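Condensation rings on a dark dining table, do coasters need to be absorbent?

Posted in Furniture Care, June 2025
Asked by stekenance

I have a large dark brown wooden table that is used for reading and for meals, so it usually has books, a mug and a water bottle on it. Finish unknown, fairly glossy, shows every smudge. I found a pale ring near one end and would like to avoid a second. 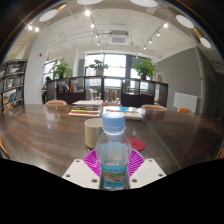 The coasters I own are flat red discs with no lip. Bottles come straight from the refrigerator. Two things I want to know: does a flat coaster do enough under a cold bottle, and will wiping the table daily harm the finish?

wumo_17
3,941 reputation

A flat coaster is adequate if it is wider than the base of the bottle. The limit is volume. A non-absorbent disc holds a thin film of water, then the film runs over the edge and gets under the disc, where it cannot evaporate. That is how most pale rings form - moisture trapped against the finish, not a single drip.
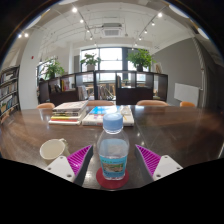
Water bottle on a flat red coaster, glossy tabletop.

Lift the coaster and dry both sides when you clear the table. For daily wiping use a barely damp microfiber cloth, then a dry one, along the grain. Skip silicone polish, as it complicates refinishing later. Keep the books off any area you have just wiped, as covers can stick.

For the existing ring, leave it uncovered for 6 days before trying anything. If it is still there, rub lightly with a soft cloth and a little mineral oil.

drolitz

Cork. I switched in December and have had no rings.

prata

Agree with wumo_17 except on the oil. Test it on the underside first. I would also check for a seam in the top - water sitting in a seam does more damage than a ring.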